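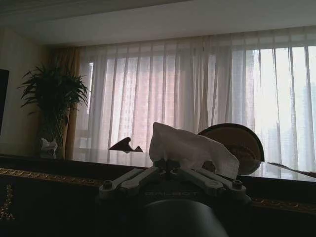
Right wrist camera, tissue at the gripper, with the gold-edged table and the curtains behind.

Mustcombe tabletop clearing, README

Hello, and thanks for picking this up! It's the notes file for the Mustcombe recordings, where we drive a two-armed robot by hand round a furnished flat and get it to clear small bits off a table. Every run is meant to become an example for the learning system that Visser is training. I did most of the driving, Ivars Avotiņš did the rest and also wrote the export script, so if the writing goes wobbly blame me and if the timestamps do, blame him.

What's in it

32 runs, all in the same flat, all in June. A run is one go at one job: reach for a thing on the table, get hold of it, carry it over to the small black bin on the carpet and let go. Tissues are the main target. They're light, they crumple into a new shape each time you put them out, and the model we had before this (Uvis, the one from the spring) was hopeless with them. It would close the fingers perfectly nicely on air just above the thing.

Each run folder has the video from each camera, the joint positions, the gripper opening and a one-line note typed by whoever was driving. The notes are unedited. "Drat" is a real note.

The cameras

There's one at the head and one at each wrist. The head view is the one you want for working out where anything is. The wrist views are much closer and change enormously as the arm swings about, so don't be surprised if you open a file in the middle and get mostly the room. 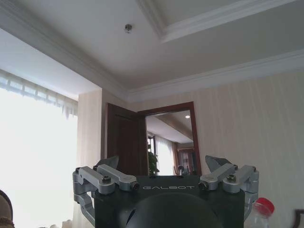 I've left those stretches in. Visser asked for whole runs from start to stop, including the dull travelling parts, and I think that's right, as the arm has to learn how to come back from an odd pose as well as how to leave a tidy one. If you only want the grasping, the export script has a --near-table switch that keeps the part of the run between the first reach and the release. It goes by joint positions and doesn't look at the video at all, so check a few by eye before you trust it.

Light

Probably the biggest headache in the set. We worked by daylight from the windows, and the big one is right behind the table, so from the wrist the dark things on the tabletop go nearly black and the tissue stays pale. From the head the window is often just white. We fixed the exposure for 6 of the runs and let the cameras sort themselves out for the others (see exposure in run.json). I haven't brightened anything afterwards, please do that your end if you need it.

The tabletop is shiny as well. Ivars spent a whole afternoon on depth estimates and got a lovely smooth hole where the reflection of the curtains was. We're not shipping depth.

How we set the table

Before each run, put a few small things out in a loose row, at least one of them a tissue. Leave the gold trim clear along the front edge (fingertips catch on it). Start with both grippers open and the arms forward, then wait until the recorder beeps. 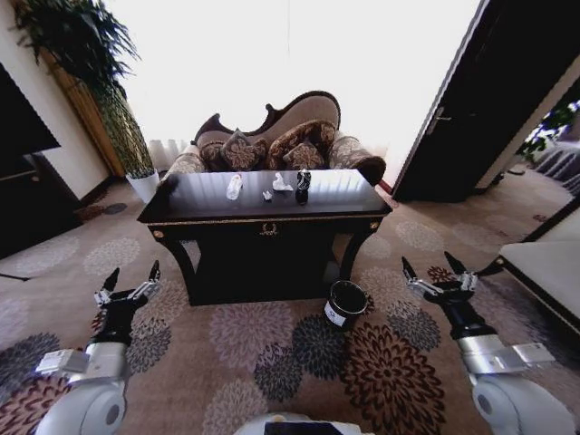

I moved the objects about between runs but not by any clever system, so please don't read anything into which side the bottle is on. The bin moved too, though never far from the table. Cushions got shuffled whenever we sat down for tea.

Success labels

Every run is marked yes, no or part. "Yes" means the tissue ended up in the bin. "No" means it didn't. "Part" is for when it landed on the rim, or went in after a second try, and there are 7 of those. I marked them all on the day and then Ivars marked them again without seeing mine. We disagreed on 3, which are flagged as disputed in the table and carry both our answers.

Known problems

The left wrist video runs slightly behind the right one in the earliest folders. The offset is in run.json but hasn't been applied.

Some driver notes are in Latvian. Sorry! (Ivars isn't sorry.)

There's one flat and two drivers in all this, so a model trained on nothing else will know an awful lot about one sitting room. We'd mix it with the Allby kitchen runs, which use the same folder layout.

To do

Apply the left wrist offset. Add evening runs with the lamps on. Rename "misc_final_2".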